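**Is anybody else's forecast just wrong this week?**

**percy_lozano** -- 6:40 a.m.

OK so the Pilix app told me 60 by noon yesterday. I went to work in a T-shirt like an idiot and it never got past the low 50s over here on the Condori side. The wind came off the lake all day. My neighbor uses the Huletti site and says it had the whole thing nailed two days out. Are people still using Pilix? I paid for the year.

---

**nidia.ch** -- 6:58 a.m.

Pilix is fine if you live near the airport, because that's where the reading comes from. We're on the hill and I just knock off a few degrees in my head. Did it for 18 years with the TV guy too.

---

**LizethA** -- 7:15 a.m.

Gonna disagree with Nidia a little. Knocking off a few degrees works on a calm day, but once the wind turns north the hill and the lake do totally different things. Yesterday I had 55 on my back porch at lunch and my sister down in Premura was texting me about frost on her windshield at breakfast! Same county!

Anyway I gave up and went through the closet last night. Shorts are in the bin, the warm stuff is out, and if it hits 80 next week you can all blame me.
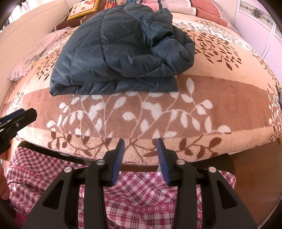

*The puffer, on the bed and ready to go.*

My rule is one cold morning is a fluke and two is a season. Today makes two.

---

**percy_lozano** -- 7:22 a.m.

Ha, I am not there yet. I have a hoodie in the truck and I'm sticking with it until the first real freeze.

---

**chutima_s** -- 7:49 a.m.

Percy, check which station your app is set to. Mine had quietly switched itself to some town across the river after the last update. You go to settings, then location, then turn off "nearest available." After I did that it was a lot closer, at least for highs. Overnight lows are still a mess -- it had me covering the tomatoes for nothing all last week.

---

**nidia.ch** -- 8:05 a.m.

Covering tomatoes for nothing beats losing them. And Lizeth, frost on a windshield doesn't mean it was 32. Glass gets colder than the air on a clear night.

---

**LizethA** -- 8:11 a.m.

I know how frost works, Nidia, I'm just saying it was cold lol

---

**MarisolV** -- 8:30 a.m.

Huletti isn't magic either. They had rain for the school picnic and we moved the whole thing into the gym, and it was gorgeous out. I look at both and go with whichever one is gloomier.

Does anyone know if the wind is supposed to quit by tonight? I have a canopy to put up.

---

**percy_lozano** -- 8:44 a.m.

Chutima, you were right, mine was set to the airport. Switched it and it says 55 for today now. Marisol, it's showing gusts until after dinner, so I'd wait on the canopy.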